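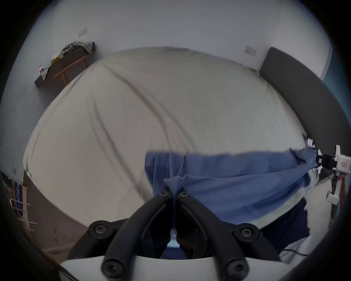
Brerham residents get a lesson in folding on the bed

BRERHAM – The bed, long suspected of being the largest table in any apartment, has been given official duties in Brerham. A free laundry course run by the housing association Coser began in March, and its opening session dealt with what to do with clean clothes between the basket and the closet. Until now the local answer has been a chair.

Around 400 households received the leaflet. It runs to 14 pages, two of them on socks, and recommends folding on top of a made bed with nothing on it but the fitted sheet. Blankets and pillows go elsewhere. The leaflet does not say where.
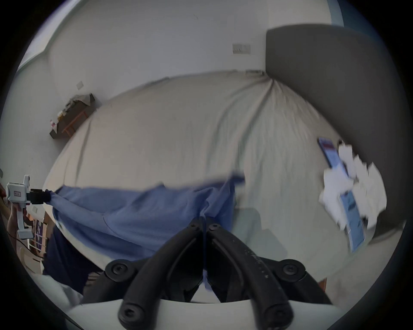 Corners first, opinions later

The method is plain enough. Take a piece by two corners, pull it out sideways over the mattress until the worst of the creases give up, then lay it down and fold toward the middle. Knits should be stretched gently. Anything that comes out of the pile in a twist gets untwisted before it gets folded, a rule that sounds obvious and accounts for most of page 5. 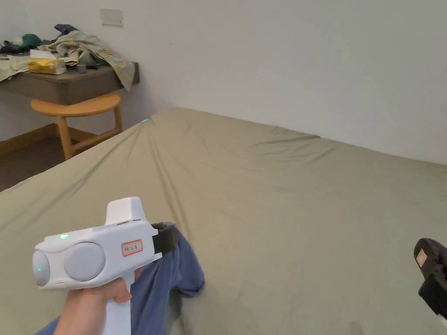 The fitted sheet itself has caused more debate than the clothes. One camp at the Flakden Street building holds that it must be smoothed flat before any folding starts. The other points out that a fitted sheet pulls toward its corners whatever you do, and that a shirt has never been known to complain. Coser has declined to take sides, though its leaflet mentions smoothing twice.

Najjar, the dry cleaner across the street, is supplying hangers for anyone who decides that folding is not for them. Demand is said to be brisk.

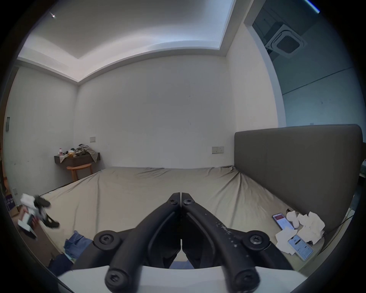
Blue clothing on the bed, with the sheet creased toward the far corner.

The next session starts at 2 p.m. in April and covers duvet covers. Participants are asked to bring their own, along with some patience. The chair will be discussed at a later date.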